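# Chapter 4: Where Does the Work Wait?

My first real job was in the packing room at Tradmont, a company that made hinges, latches and an enormous number of small brass screws. I was nineteen and I thought I was slow. Every afternoon the boxes piled up to my left, and every afternoon I went home convinced that a faster person would have cleared them. My supervisor, Soledad Arancibia, let me go on thinking so for a couple of weeks (she told me later she wanted to see if I'd ask). When I finally did ask, she walked me three stations back up the line and had me stand there for an hour and watch.

What I saw was a man named Marius Buzatu filling trays of 40 hinges. He saved up his finished trays until he had a full cart, and then he rolled the whole cart down to me. So I had nothing to do for long stretches, and then I had a mountain! My packing speed was fine. The work was reaching me in lumps.

This chapter is about those lumps. In Chapter 3 we followed a single part through a shop and wrote down every minute somebody was working on it. Now we're going to write down the other minutes, the ones where the part just sits. If you've never done this before, the numbers may shock you. When Gaurav Singhal and I followed one order of door closers through the Godoy plant, it took 69 hours to get from the receiving dock to the truck, and people were working on it for less than two of them. The rest was waiting – on a cart, on a shelf, under a bench, and once behind a door that opened inward.

## Three words we'll need

A **queue** is any group of items waiting for the same thing. It doesn't have to be a line. A heap is a queue, and so is a stack of forms in a tray.

A **batch** is a group of items that move together. Marius's cart was a batch. Batches are often chosen for reasons that made sense years ago, like the size of a cart that has been scrapped and replaced twice.

A **buffer** is a queue you put there on purpose. People mix this one up with the first, and I'll be fussy about it. If you can't tell me how big it is supposed to be, I'm going to call it a queue.

You'll want a notebook for the exercises, and a place you can watch without being in the way. A school cafeteria at noon is excellent. So is a post office. Hussam Salameh, who taught this course before me, used to send his students to a car wash every September and they came back with better data than mine did from the factory.

## Starting at the edges

Waiting work tends to collect wherever two ways of moving things meet, so that's where I begin. Say parts travel on a belt and get handled on a bench: the belt keeps its own pace, the bench keeps the pace of whoever is working there, and the difference has to be stored somewhere. Take a dark green worktable set right alongside a conveyor, with three green plastic crates at one end of it. Before you decide whether crates like those are a queue or a buffer, write down what you'd need to know: what goes in them, how many pieces they're meant to hold, and who decides when they get moved. Keep your list, and bring it with you to Section 4.1. 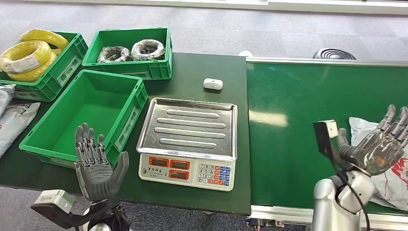
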